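Vorlesung Servicerobotik und Handhabungstechnik
Skript zu Einheit 7: Haushalts- und Werkstattaufgaben — Stand der Automatisierbarkeit
Bearbeitung: Chanida Yimyam
Stand: 24. Juni 2019

7.1 Gegenstand der Einheit

Die Einheiten 5 und 6 behandelten Greiferkinematik und Kraftschluss. Vorausgesetzt werden im Folgenden der Reibkegel, die Unterscheidung von Form- und Kraftschluss sowie die Begriffe Freiheitsgrad und Nachgiebigkeit. Die Herleitung der Greifmatrix wird nicht wiederholt.

Behandelt wird die Frage, welche alltäglichen Handhabungsaufgaben in Haushalt und Werkstatt heute maschinell ausführbar sind und woran die übrigen scheitern. »Ausführbar« wird dabei in drei Stufen verwendet:

Stufe A: Die Aufgabe gelingt einmal, unter Aufsicht, mit bekanntem Objekt in bekannter Lage.
Stufe B: Die Aufgabe gelingt wiederholt bei veränderter Lage und wechselnder Beleuchtung, Eingriffe sind selten.
Stufe C: Die Aufgabe gelingt in einer fremden Umgebung ohne Einrichtung durch Fachpersonal.

Die meisten veröffentlichten Videos belegen Stufe A. Für den praktischen Einsatz in der Werkstatt genügt häufig Stufe B, weil Vorrichtungen die Lageunsicherheit verringern. Im Haushalt ist in der Regel Stufe C erforderlich.

7.2 Einteilung der Aufgaben

Für die Klausur wird die folgende Einteilung verwendet. Sie weicht von der Gliederung im Lehrbuch ab.

(1) Flächenaufgaben. Saugen, Wischen, Rasenmähen. Das Werkzeug wird über eine Fläche geführt, einzelne Objekte werden nicht gegriffen. Fehler sind meist reversibel, eine ausgelassene Stelle wird beim nächsten Durchgang erfasst. Stufe C ist hier für ebene Böden erreicht, Treppen und lose Kabel ausgenommen.

(2) Aufnehmen und Ablegen starrer Objekte. Tassen, Dosen, Schraubenschlüssel, Kleinteilebehälter. Die Aufgabe zerfällt in Erkennung, Annäherung, Griff, Transport, Ablage. In der Werkstatt ist Stufe B bei geordneter Bereitstellung üblich, beim Griff in die ungeordnete Kiste nur für günstige Geometrien.

(3) Handhabung gelenkiger Objekte. Schubladen, Schranktüren, Spannhebel. Die Bewegungsbahn ist durch das Objekt vorgegeben, der Roboter muss ihr nachgeben. Ein rein positionsgeregelter Arm erzeugt bei falsch geschätzter Scharnierachse hohe Zwangskräfte.

(4) Handhabung formveränderlicher Objekte. Textilien, Folien, Kabel, Teig. Der Zustand des Objekts ist durch wenige Parameter nicht beschreibbar. Stufe A ist für einzelne Objekttypen gezeigt, die Taktzeiten liegen weit über denen eines Menschen.

(5) Kontaktreiche Aufgaben mit Werkzeug. Schneiden, Schrauben in unbekannter Lage, Abkratzen. Kraft- und Bahnregelung müssen gekoppelt werden. In der Fertigung ist das Verschrauben mit Vorrichtung Stand der Technik, ohne Vorrichtung nicht.

Reale Tätigkeiten durchlaufen mehrere Klassen. Das Einräumen einer Spülmaschine umfasst (2) und (3), bei Speiseresten auch (5).

7.3 Die Tasse als Referenzaufgabe

Eine Tasse auf einem Tisch gilt als einfacher Fall der Klasse (2). Das Objekt ist klein, annähernd rotationssymmetrisch und steht auf einer ebenen Fläche. Für einen Parallelgreifer ergeben sich jedoch mehrere Bedingungen, die gleichzeitig einzuhalten sind.

Öffnungsweite. Die Backenöffnung muss den Durchmesser zuzüglich der doppelten Lageunsicherheit überdecken:

w ≥ d + 2u

mit w Öffnungsweite, d Objektdurchmesser, u seitlicher Lagefehler. Für d = 54 mm und u = 8 mm folgt w ≥ 70 mm. Ein Greifer mit 90 mm Hub hat demnach Reserve, ein Greifer mit 60 mm Hub ist ungeeignet.

Greifhöhe. Wird zu hoch gegriffen, kippt ein konisches Gefäß bei der ersten Berührung. Wird zu tief gegriffen, stößt die Backenunterkante auf die Tischplatte. Bei niedrigen Gefäßen ist das verbleibende Fenster klein, und der Fehler der Tischhöhe geht voll ein.

Backenwerkstoff. Glatte Metallbacken auf glasierter Keramik ergeben kleine Reibwerte. Nachgiebige, gerippte Auflagen vergrößern die Kontaktfläche und gleichen kleine Winkelfehler aus. Nachteilig ist, dass die genaue Lage des Objekts im Griff danach schlechter bekannt ist. Für die Ablage muss sie neu geschätzt oder der Fehler toleriert werden.

Inhalt. Ein gefülltes Gefäß begrenzt Neigung und Beschleunigung. Ragt der Inhalt über den Rand hinaus, etwa bei einer Sahnehaube, entfällt der Griff von oben über die Öffnung. Auch die Objekterkennung ist betroffen: Ein Modell, das an leeren Tassen gelernt wurde, erwartet den Rand als geschlossene Ellipse.

Zur Größenordnung der Kräfte: Eine Tasse mit m = 0,29 kg, reibschlüssig zwischen zwei Backen bei µ = 0,5 gehalten, benötigt je Backe

F ≥ m·g / (2µ) = 0,29 · 9,81 / 1,0 ≈ 2,8 N

ohne Beschleunigungsanteil. Mit dem Sicherheitsfaktor 2 ergeben sich 5,7 N. Für einen dünnwandigen Pappbecher kann dieser Wert bereits zur Verformung führen. Die Kraft ist dann aus der Masse und der zulässigen Wandverformung gemeinsam zu bestimmen — eine Aufgabe, die ein Mensch ohne Rechnung über den Tastsinn löst.

7.4 Demonstrationen mit dem Handgreifer

Für Klasse (2) und Teile von Klasse (3) hat sich ein datengetriebener Weg etabliert: Die Aufgabe wird von einem Menschen vorgeführt, aufgezeichnet und anschließend in eine Steuerung überführt. Bei der Vorführung mit einem handgehaltenen Greifer wird kein Arm benötigt. Kamera und Backen sollten geometrisch dem späteren Werkzeug am Roboter entsprechen, sonst ist die Übertragung der Bilddaten nur eingeschränkt möglich.

Quadratische Passermarken auf den Fingern erlauben es, die Backenstellung aus dem Kamerabild zu bestimmen. Ein separater Wegaufnehmer kann entfallen. Die Marken müssen über den gesamten Hub sichtbar bleiben. Ein Weitwinkelobjektiv erleichtert das und erfasst zugleich die Umgebung, verlangt aber eine sorgfältige Kalibrierung der Verzeichnung.

Der Hintergrund ist Teil der Daten. Wird stets vor demselben Vorhang und demselben Schrank aufgezeichnet, kann das gelernte Modell diese Merkmale als Ortsreferenz verwenden. Im gleichen Raum steigt die Erfolgsrate, in einem anderen fällt sie ab. Wer nur im eigenen Labor prüft, bemerkt den Unterschied zwischen Stufe B und Stufe C nicht.

7.5 Fallbeispiele

Malley (Werkstatt). Ein Montagebetrieb setzt einen Arm zur Bestückung von Vorrichtungen ein. Die Teile liegen in Formeinsätzen. In einer Messreihe wurden 1067 Greifvorgänge protokolliert. Die meisten Störungen gingen auf verschmutzte Einsätze zurück, die Bahnplanung war unauffällig. Einordnung: Klasse (2), Stufe B.

Sistineo (Haushalt). Ein mobiler Prototyp räumt Geschirr vom Tisch ab. Becher und Teller werden getrennt behandelt, Besteck bleibt liegen. Ein Abräumvorgang dauert bis zu 29 Minuten. Einordnung: Klasse (2), Stufe A, bei Bechern mit Einschränkung B.

Triraveo (Textil). Falten von Handtüchern aus einem Stapel. Das Vereinzeln wird von Hand erledigt. Damit ist der schwierigere Teil der Aufgabe aus dem System herausgenommen. Einordnung: Klasse (4), Stufe A.

Bei Triraveo ist auf die Systemgrenze zu achten. In der Übung wird zu jedem Fall verlangt, diese Grenze explizit anzugeben: Was wird vorbereitet, wer greift ein, was zählt als Erfolg?

7.6 Folgerungen für die Auslegung

Für die Werkstatt ist die Umgestaltung des Arbeitsplatzes meist günstiger als ein leistungsfähigerer Roboter. Formeinsätze, Anschläge und konstante Beleuchtung verringern u direkt und damit den geforderten Hub. Der Haushalt lässt solche Eingriffe nur begrenzt zu. Griffe, Türen und Gefäße sind dort nach menschlichen Gewohnheiten gestaltet und uneinheitlich.

Als Antwort auf die Ausgangsfrage ist festzuhalten: Klasse (1) ist im Haushalt gelöst, soweit der Boden frei ist. Klasse (2) ist in der Werkstatt mit Vorrichtung gelöst und im Haushalt Gegenstand der Forschung. Für (3) bis (5) liegen Einzelnachweise vor. Eine Maschine, die eine fremde Küche ohne Einrichtung aufräumt, ist derzeit nicht verfügbar.

7.7 Übungsaufgaben

1. Bestimmen Sie die zulässige Lageunsicherheit u für einen Greifer mit 90 mm Hub und ein Gefäß mit 54 mm Durchmesser.

2. Erweitern Sie die Kraftbedingung aus 7.3 um eine vertikale Beschleunigung a. Geben Sie die Grenzbeschleunigung für F = 5,7 N an.

3. Ordnen Sie das Wechseln eines Staubsaugerbeutels den Klassen (1) bis (5) zu. Zerlegen Sie den Vorgang in Teilschritte und benennen Sie den kritischen.

4. Entwerfen Sie einen Versuchsplan, mit dem sich für das Greifen einer Tasse Stufe B von Stufe C unterscheiden lässt. Welche Größen werden variiert, welche konstant gehalten?

Abgabe zu zweit, handschriftlich oder als PDF. Aufgabe 4 wird in der Übung besprochen. Zur Vorbereitung auf Einheit 8 ist der Abschnitt über Impedanzregelung im Skript von Chareonsuk zu lesen. Die Nachklausur findet im September statt.
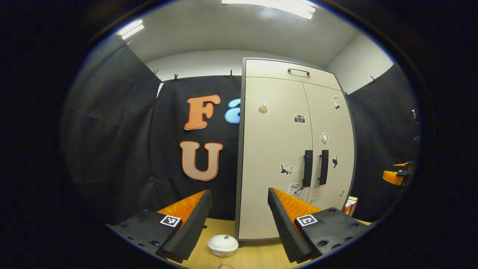 Abb. 7.1: Weiße Tasse zwischen den gerippten Backen des Handgreifers, Passermarken auf beiden Fingern (zu 7.3 und 7.4).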